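How to host a table at a members' lunch without losing your nerve

I joined the Bastmont last December and was asked to host a table within weeks. I'd never hosted anything bigger than a takeaway! So, what I've learned so far.

Book early. The dining room seats 64 and the window tables go first, so ring the club office as soon as the date is out.
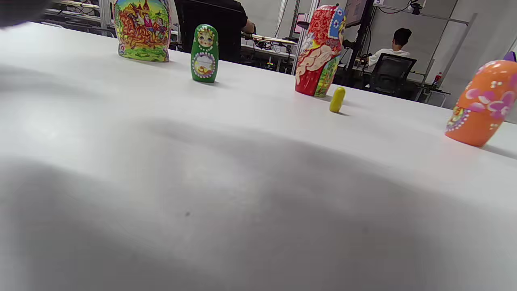

Next, sort your seating plan. I put the loudest guest in the middle and one quiet person either side, then mix up the trades so two accountants don't end up talking tax all afternoon. If you get stuck, use little objects as stand-ins and shuffle them about on a table – painted nesting dolls are good for this, as the big one can be your guest speaker and the small green one can be you.

Then send a short note to everyone with the dress code, the parking and the time they really need to arrive. 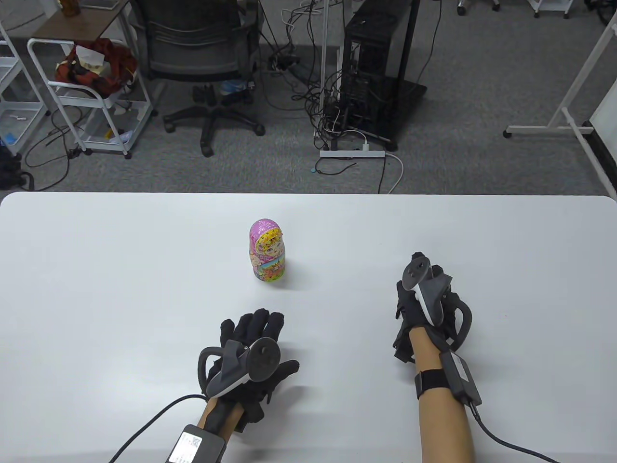 Put dietary needs in that same note, and ask for replies by a set day. Ismail El Idrissi, who hosted before me, chases by phone and gets far better answers than I do by email.

On the day, get there half an hour early, check the place cards and say hello to the staff – then enjoy your lunch.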